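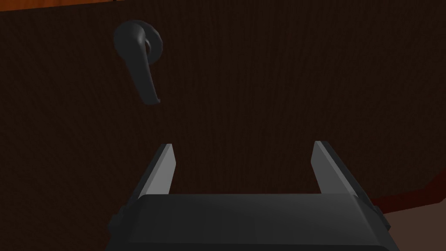 Start > The Club > About Us

Print this page | E-mail this page

Hi, I'm Misaki Furukawa, and I run Skiketti, a kart racing school and weekend race club at the old Morikawa circuit. If you've landed on this page you probably want to know who's going to be shouting at you about braking points, so I'll try to cover that.

I started karting at nine because my older brother had a kart and I didn't, and that seemed deeply unfair. I wasn't quick at first. I spun so much in my first season that my dad started bringing a folding chair to the outside of turn four, where he figured he'd see the most of me. I got better! I raced through juniors and seniors, had a couple of good years in the gearbox class, and then ran out of money, the way pretty much everyone does in this sport. After that I worked as a mechanic for other people's kids, and I found I liked the teaching part a lot more than I liked carburetors.

Skiketti opened its gates on 1st January, in the freezing cold, with a handful of rental karts and a coffee machine that tripped the breaker whenever somebody plugged in the tire warmers. We've got 43 karts now (and better wiring). The juniors run our small Ukix karts, which are restricted and very forgiving if you hit a tire wall. Adults and older teens go out in the Tusimow, a proper little race kart with a stiff seat and quick steering. Your ribs will be sore the next day. Buy the rib vest, please, I say this to everyone and hardly anyone listens until their second visit.

The track is 454 yards of pretty lumpy asphalt with nine corners. People who've driven the big smooth circuits sometimes turn their noses up at it, and then they get to the double left behind the pit wall and go very quiet. It drops away halfway through and you can't see the exit. I've been driving it for years and I still get it wrong about one lap in five.

How the school works: you come for a taster first. That's a briefing, two short sessions on track, and a chat with me or one of the other coaches where we look at your lap times and argue about them. If you like it, you join a group. Groups are small, and we sort them by pace more than by age, so don't be offended if there's a twelve-year-old in yours who is faster than you. There usually is.

The race club is separate, and you don't have to join it. It has 200 members right now, plus a bunch of parents who are more competitive than the drivers. We race all year apart from a break in June, when we close to resurface the bits that need it and I go see my mom. The big one is the Morikawa 300, a team endurance race of 300 laps with driver changes, and it takes all day. Teams come in costume some years. I can tell you that a chicken suit doesn't fit under a race suit, so wear it in the paddock and take it off before you drive.

What else? We have loaner helmets in every size, but if you're going to race regularly you should get your own. Long hair has to be tied up and tucked in. No scarves, no hoodies with strings. If it rains, we run anyway, on wet tires, and those are honestly my favorite sessions, with everybody sliding around and grinning like idiots.

If you have a question, call the office or just wander over when we're open. I'm usually in the workshop or standing at turn four, where my dad's chair still is. Ask before you sit in it, he does still come by.

Print this page | E-mail this page

Shares: 43 | Comments: 0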